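Projektbericht Modul Automatisierungstechnik
Teil 3: Exkursion zum Tag der offenen Tür bei Riltier
Stand: 13. März 2026

3.1 Anlass und Fragestellung

Im Rahmen der Projektarbeit "Handhabung biegeschlaffer Teile" besuchte die Gruppe die Firma Riltier. Gezeigt wurden drei Stationen: eine Palettierzelle, ein Prüfstand für Greiffinger und eine Vorführung zur Wäschehandhabung mit einem zweiarmigen Roboter. Für den vorliegenden Bericht ist vor allem die dritte Station relevant. Die beiden anderen werden in 3.2 nur so weit behandelt, wie sie für die Auslegung unseres eigenen Greifers gebraucht werden.

Vorab waren zwei Fragen festgelegt worden: Nach welchen Kriterien wird der Greifpunkt auf einem ungeordneten Textil gewählt, und wie wird ein Fehlgriff erkannt?

3.2 Palettierzelle und Fingerprüfstand

Die Palettierzelle arbeitet mit einem Vakuumgreifer und ist für formstabile Kartons ausgelegt. Die Übertragbarkeit auf Textilien ist gering, da poröses Gewebe zu viel Falschluft zieht. Übernommen wurde lediglich das Konzept der Drucküberwachung, in unserem Fall als Überwachung des Motorstroms.

Am Prüfstand werden Fingerpaare zyklisch geschlossen, bis sich an der Spitze Verschleiß zeigt. Der dort laufende Versuch stand bei 3730 Zyklen. Die Sichtprüfung erfolgt alle 200 Zyklen, gewechselt wird planmäßig nach 2000. Das getestete Paar war also bereits das zweite. Spitze Finger greifen einzelne Stofflagen besser als breite Backen, belasten das Gewebe aber punktuell. Für unseren Aufbau wurde daraufhin die Variante mit schmaler Spitze beibehalten und die Schließkraft reduziert.

3.3 Vorführung Wäschehandhabung

Die Aufgabe besteht darin, Kleidungsstücke zwischen einem Wäschekorb und der Trommel einer Frontlader-Waschmaschine zu bewegen. Beide Arme sind mit Zweifingergreifern ausgestattet. Die Steuersoftware trägt den Namen Triken und wird nach Angaben des Standpersonals gemeinsam mit dem Partner Gillstead gepflegt. Der Ablauf gliedert sich in Annäherung, Greifpunktwahl, Anheben, Kontrolle und Ablage.

Zur ersten Frage: Der Greifpunkt wird bevorzugt auf einer hochstehenden Falte gesetzt. Liegt keine geeignete Falte vor, wird der höchste Punkt des Haufens verwendet. Die Farbe geht nur als Hilfsgröße bei der Trennung benachbarter Stücke ein. Überlappen sich zwei Stücke, kann beim Anheben ein zweites mitgezogen werden - dieser Fall wurde vom Personal als häufigste Störung genannt.
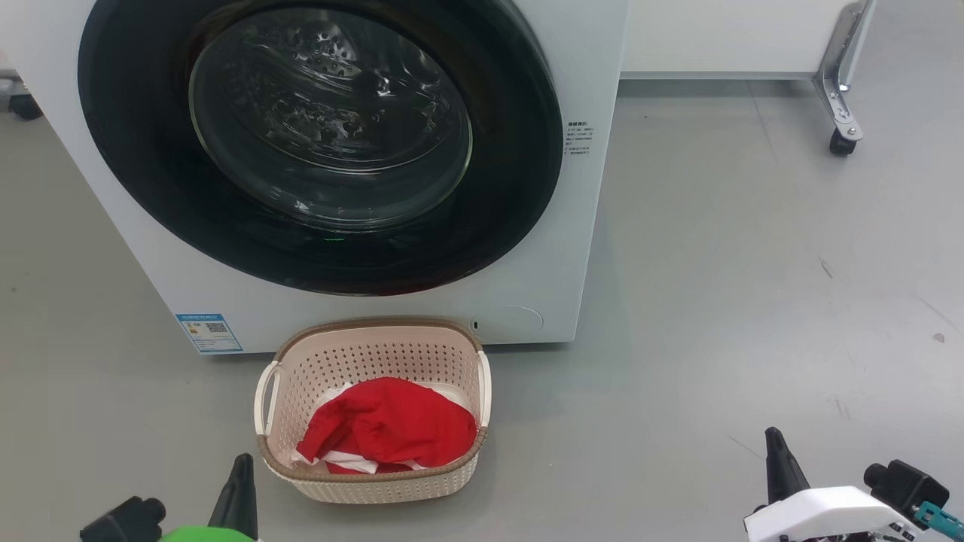 Zur zweiten Frage: Ein Fehlgriff wird über die Fingerstellung erkannt. Schließen die Finger vollständig, gilt der Griff als leer und wird wiederholt. Nach drei Versuchen hält das Programm an und fordert eine Bestätigung. Doppelgriffe lassen sich auf diese Weise nicht sicher erfassen, weil dünne Stoffe die Fingerstellung kaum verändern. Eine Gewichtsmessung im Handgelenk sei vorgesehen, war in der gezeigten Version aber nicht aktiv.

Die Taktzeit wurde von uns nicht gemessen. Laut Aushang am Stand umfasst der interne Testsatz 109 Kleidungsstücke, darunter auch solche mit Reißverschluss und Knöpfen. Angaben zur Erfolgsquote enthielt der Aushang nicht.

3.4 Folgerungen für das eigene Projekt

Die Faltensuche wird in die Bildauswertung unseres Aufbaus übernommen, zunächst ohne Farbtrennung. Der Wiederholzähler wird ebenfalls auf drei gesetzt. Für die Erkennung von Doppelgriffen ist das Verfahren nach Hodoroagă zu prüfen, das in Kapitel 2 beschrieben ist. Offen bleibt die Frage der Korbposition: Der eigene Versuchsaufbau setzt bislang einen fixierten Korb voraus. Die Anpassung ist für die letzte Märzwoche eingeplant.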